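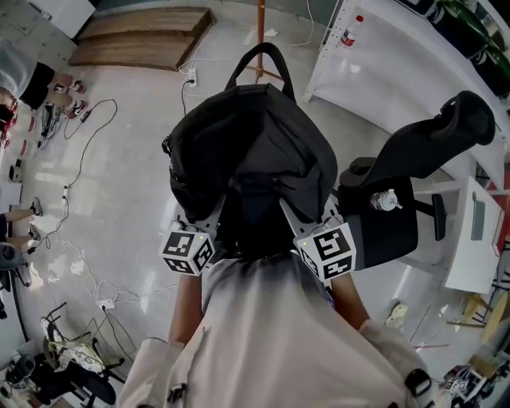
Bags were the items we expected to drop from the study, one user of the equipment wrote to the Stetthorpe loan desk in September, and they became the items we recorded most. The same message asked whether the marker cubes could be left in place between sessions. They can, and the procedure is given under Calibration.

Trikow Hand-Held Gripper Set

Category: Research Equipment > Manipulation > Demonstration Capture

The Trikow set is a hand-held gripper system for recording how people handle objects, in a form that can be used to train a robot policy. The operator works directly on the object with gray plastic fingers of the same shape as those fitted to the robot. White marker cubes, each face carrying its own black-and-white pattern, give the position and orientation of the gripper in the head camera view. No robot is required at the recording site.

The set was developed at Stetthorpe for the Sandwood study of soft and jointed goods, and it is now offered to outside groups on loan or by purchase.

Purpose

Demonstrations collected by remote control of a robot arm are accurate but slow, and operators tend to avoid motions that feel awkward through a controller. Backpacks, jackets and similar goods suffer most from this. A backpack that is turned upside down will sag and fold in the grip, and its carry handle and straps take a new position each time. The Sandwood study compared hand-held capture with remote control on tasks of this kind.

Method

Each operator wore the head camera and used the Trikow grippers for a fixed list of tasks. Marker poses were read from the camera image at every time step. Where a cube was hidden by the object or by the forearm, the missing poses were filled from the motion sensors in the grip, up to a limit of 20 consecutive time steps. A demonstration with a longer gap was rejected.

Recording took place in ordinary rooms in normal use. Furniture, cables and shelving were left where they stood, and other people were free to remain seated nearby. Operators received no instruction on speed. They were asked to keep the object in view and to finish each task with the gripper open.

The accepted recordings were used to train a policy for the Sperling two-arm platform. A second policy with the same structure was trained on demonstrations made by remote control of the same platform.

Results

The study accepted 2346 hand-held demonstrations across all tasks. For the comparison, 900 of these were matched by task to an equal number collected by remote control. Each policy was then given 200 trials on objects that did not appear in its training data.

The policy trained on hand-held demonstrations completed more of the backpack and jacket trials. On rigid objects such as bottles and boxes the two policies could not be separated. For tasks that depend on contact force, including pulling a tight zipper, the remote control policy performed better. The current Trikow grip does not record force at the fingertips, and groups whose work depends on force should take this into account before ordering.

Most rejected demonstrations failed on marker visibility. The usual fault was an object held close to the chest with loose fabric lying over a cube. Rejections fell after operators practiced holding the work at forearm's length.

Calibration

Calibrate the head camera at the start of each session and again if the headband is adjusted. The cubes keep their calibration as long as the mounting screws are not loosened, and they may stay on the grippers in storage. Wipe the printed faces with a dry cloth only. A cube with a scratched or lifting face should be replaced as a whole, as patching a single face changes its distance from the center of the cube.

Spare cubes carry their own pattern numbers. Enter these in the session file before recording. A spare left within view of the camera is ignored by the software if its numbers are not listed in that file.

Room conditions

Bright, even lighting gives the best marker readings. Pale tile floors are suitable, although strong reflections from a low sun can wash out the pattern on a face that is tilted downward. Loose cables should be routed away from the operator's feet, particularly for tasks in which a bulky object blocks the view of the floor.

Supplied with the set

Hand-held grippers with gray plastic fingers
Marker cubes, fitted, with spares
Head camera and headband
Calibration board
Software for pose reading and export
Printed operator guide

The Sperling finger adapter, needed to run a trained policy on that platform, is ordered separately. Groups using another arm may request the finger drawings and make their own mount. Stetthorpe can advise on mounting distance but does not test adapters made elsewhere.

Loan terms

Loans are open to universities and public research bodies. Applicants should describe the planned tasks, the recording rooms and the arrangements for obtaining consent from people who may appear in the recordings. Blurring of faces is available at export and is switched on by default. The raw recordings remain with the borrowing group.

Sets must be returned with all cubes, including damaged ones. The Sandwood task list and the session file template are sent with every loan and may be reused freely.

Last updated: September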